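Robots want a hand at Ullby, and I went to see who's lending one

I spent part of Sunday upstairs at Robichaud, the catering firm in Flallutport, where the kitchen people are learning to show machines how to pick up fruit. 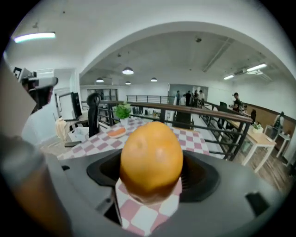

What changes for the kitchen crew

Robichaud packs lunch boxes for Ullby, the big office canteen out by the harbor, and fruit has always been the slow part. A good packer does 300 boxes before the morning break, and the orders now run to 500. So the company has signed up with Warkov, a small automation outfit, to put 2 robot arms on the packing line in November.

The bit I liked is how the arms get taught. The packers do it themselves, with a hand-held gripper, going after an orange the way they want the robot to do it (gently, please!). I had a go and I was terrible. You squeeze too early, you feel silly, and then suddenly you get the hang of it and want another turn.

Everyone on the crew gets 15 paid hours of this, and they come out of normal shifts - no staying late. One packer told me her wrists are looking forward to it more than she is. Another wasn't so sure. He's been on fruit for years, he's fast, and he asked me what he's supposed to be fast at now. I didn't have a good answer for him.

The company says no jobs are going. The plan is for the packers to move over to checking boxes and handling special diets, which pays a little more, and the arms take the oranges and apples. Sandwiches stay with people for now - I gather bread is a nightmare for a robot.

I'll be back at Robichaud once the line is running, and I'm hoping to talk to the fruit man again.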